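Mokeo Puzzle Board, large

I've been selling jigsaws and jigsaw bits from the shop in Flultmont for 11 years now, and the thing I get asked for most isn't a puzzle at all, it's something to do them on. So we made one! Telmo Zabala cuts the boards for me in his workshop and I glue the felt down myself, usually at the kitchen table with the radio on.

The felt is a mid grey. We tried green first (lovely, but pale sky pieces looked sickly on it) and went through a very loud red before settling. Pieces grip just enough that you can slide the whole thing under the sofa when people come for tea. 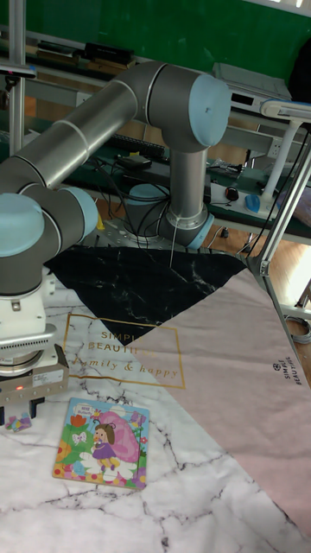
What you get

One board with a raised lip, 2 sorting trays that clip underneath, and a cotton cover with a drawstring. It takes a 1,000-piece puzzle with a bit of elbow room. It weighs nearly 8 kilos in its box, so do get someone to help you up the stairs with it.

Small puzzles are fine on it too, and my niece does hers on one of the trays and leaves me the board.

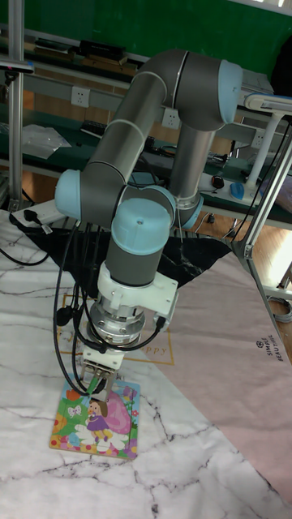 Photo: Rullari

Looking after it

A lint roller is all the felt needs. Please don't wet it, the glue hates that. If a tray clip goes, drop me a line and I'll post you a new one, no charge.

Also comes in a smaller size, the Araújo, back in stock in March.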